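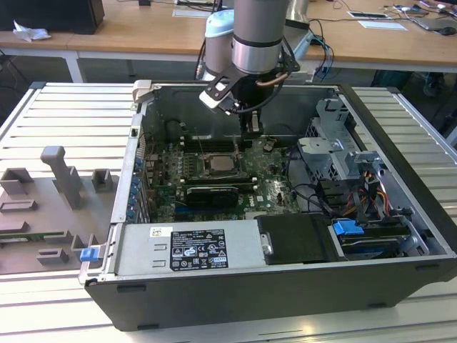 September 2024 – von Rianne Geerts
Lesezeit: 3 Minuten

Häufige Fragen zu Gruppenchats bei Stullora

Wie viele Nachrichten speichert ein Chat?
Die letzten 3.562. Ältere werden gelöscht, angeheftete bleiben stehen.

Kann ich eine Gruppe stummschalten?
Ja, für neun Stunden oder dauerhaft. Erwähnungen kommen trotzdem an – außer man schaltet sie getrennt ab.

Sehen andere, ob ich gelesen habe?
Nur wenn beide Seiten die Lesebestätigung aktiviert haben.

Ab welchem Alter?
Ab 16.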